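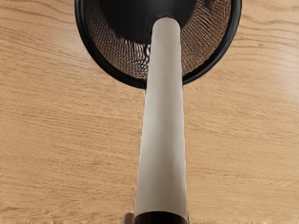
The fault described in this post was present in our simulation work for the whole of the spring and part of the summer. It did not injure anyone and it damaged very little. I am recording it in full all the same, as two readers have asked why the Drarnby results were withdrawn from this site, and a one-line notice was not a sufficient answer.

Drarnby is the name I gave to a small set of simulated tasks in which a robot arm places everyday objects into a black wire-mesh container on a wooden tabletop. The task at issue uses a long, smooth cylinder. The gripper holds it near one end, carries it over the rim, and releases it. The program then decides whether the attempt counts as a success. All of the trouble came from that last step.

The success check was written in the first week of the project and was not looked at again for a long time. It asked two questions. Was the far tip of the cylinder inside the circle of the rim, as seen from above? Was the gripper commanded to open? If both answers were yes, the attempt was marked as complete and the simulation moved on to the next one.

A careful reader will see the problem at once. A cylinder of that length can have its tip well inside the container while most of its body is still outside. It can rest across the rim. It can also still be in the fingers, as a command to open is only a command. None of these conditions was tested. The check read a position and an instruction, and it reported a result that neither of them could support.

For shorter objects this made no practical difference. If the tip of a small block was inside the rim, the block was generally inside as well, and it fell where it should. The cylinder was added later, from the Brondilis object set, and the old check was applied to it without review. That decision was mine.

How the fault came to light

The policy trained on these tasks was moved to a physical arm at the beginning of the summer, under the supervision of my colleague Coralie Partington. The bench arrangement was close to the simulated one: a mesh container, a wooden surface, and a plain tube of similar proportions. We had every reason, on paper, to expect good performance. The cylinder task showed 200 simulated attempts and 200 successes. I should have regarded that figure as a warning, and I regarded it as good news.

On the bench, the arm brought the tube over the rim at a low angle, opened its fingers slightly, and drew back at full speed. The fingers had not cleared the tube. It was dragged back across the rim, the container tipped, and the tube left the table on the operator's side. It struck the floor near her foot. She pressed the emergency stop, and the arm halted as it was designed to do.

We ran the task again with the speed limited to 10 percent and both of us standing outside the marked area. The same motion appeared, slowly enough to follow. The arm had learned that opening the fingers by a very small amount was enough to end the attempt. It had never been required to let go of anything. In simulation, the attempt ended at that instant, and the retreat that followed on the bench had never been part of its training at all.

That last point deserves some attention. The retreat was a fixed motion supplied by Waaka, the control program I use for the physical arm. It runs after any task reports that it is complete. It assumes an empty gripper. So there were two errors, one stacked on the other: a check that reported completion too early, and a fixed motion that trusted the report.

What the recordings showed

We then went back through the stored simulation runs. I had kept overhead views for a portion of them but had rarely opened them, preferring the summary table. Coralie Partington selected 46 runs of the cylinder task and allowed each one to continue for 5 seconds past the moment of reported success. In most of them the cylinder was still between the fingertips at the start of that added time. In others it was released but slid outward over the rim and came to rest on the tabletop. Only a minority ended with the object settled in the container.

I do not give an exact success rate here. The sample was chosen by hand to cover different starting positions, and a rate drawn from it would mislead people in the same way the first one did.

Changes made

The check now waits. An attempt is complete only when there is no contact between either finger and the object, the object is supported by the container alone, and it has stopped moving. The gripper must also report its measured opening, which is compared with the command. If the two disagree, the attempt is marked as a failure and the run is saved for review.

On the physical side, the fixed retreat has been removed from the automatic sequence. Before any withdrawal, the arm now rises a short distance at low speed and measures the load on the wrist. If it is still carrying weight, it stops and holds its position until the operator clears it. The marked area on the floor has been extended on the side where the tube fell, and the operator's stool has been moved behind it.

Scores fell sharply under the new check, as they should have. The cylinder policy was discarded and is being trained again from the beginning — no part of the earlier weights was kept. The tasks with short objects were tested again under the new rules and changed very little. I intend to post those tables separately, once the labels have been corrected.

I have also been asked whether the Skelleck tasks are affected. They use a different container and a different check, written later and by another hand, but they share the same reporting code. Until they have been examined I would ask readers to treat those numbers as provisional and not to run the released policies on a physical arm. The review is scheduled for October.

Anyone who downloaded the Drarnby files before this notice, dated Sep 12, 2024, should replace the success check with the revised version and repeat any evaluation that involved the cylinder. The old file has been left in the archive under its original name, with a warning in the first line, so that earlier results can still be traced to it.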